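Trindade site – Assembly cell 3, inspection checklist with comments
Completed by: Jeferson Cordeiro
Accompanied by: Vanderleia Cavalcanti (line lead), Alcides Dantas (maintenance)
Period: July, early shift

1. Guarding and access
Emergency stop within reach of the loading position: OK
Emergency stop within reach of the packing position: NOT OK
Comment: The packing bench was moved when the cell went in. Kamarul Harahap now has to walk past the end of the line to reach a stop. Either move the bench back or fit a second button. Alcides to price both.

Floor marking around the cell: OK, worn at the corner by the pallet lane.

2. Lockout and restart
Lockout procedure posted at the cell: OK
Operators can state the procedure without the sheet: PARTLY
Comment: Early shift could. Late shift has had one briefing, at 14:00 on a busy handover, and two people asked me which key was which. Repeat the briefing with the cell stopped.

Restart only by a trained person: OK. Training log has 6 names. Edivaldo Conceição is signed off for restart but not for teaching positions, so his entry needs correcting.

3. Layout and part placement
Simulated layout kept with the cell file: OK
Layout matches the current work instruction: see comment 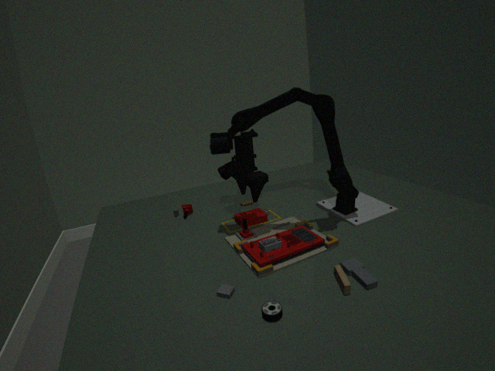 Layout render, cell 3. Arm over the table, red assembly on the board between the corner brackets.

Comment: The work instruction still describes hand placement from start to finish. It needs a new section on what the operator sets out before the cycle and what is left to the arm. Vanderleia has been explaining this in person to each new starter, and it should be on paper. Parts around the board must be easy to reach with the arm parked – check this again when the instruction is rewritten.

4. Ergonomics and workload
Repetitive wrist work reduced: OK
Standing time: NOT OK
Comment: Before the cell, assemblers sat for most of the shift. The loading job is done standing, and people report sore feet and backs by the last hour. Mats are on order from Vendimholm. Until they arrive, rotate every two hours, including the person on inspection.

Pace: The cell ran 366 assemblies on the shift I checked. Rejects are sorted by hand at a bench sized for the old output, and they pile up before the break. Two of the assemblers said they feel they are waiting on the machine and then chasing it.

5. Staffing and communication
Changes to job roles discussed with staff: PARTLY
Comment: Pay grade for the loading job is still open. Several people asked me about it and I could not answer. Passed to the site office.

Open actions
Second stop or bench move – Alcides
Late shift briefing – Vanderleia
Training log correction – Jeferson
Work instruction, new section – Vanderleia with Edivaldo
Mats, chase delivery – Kamarul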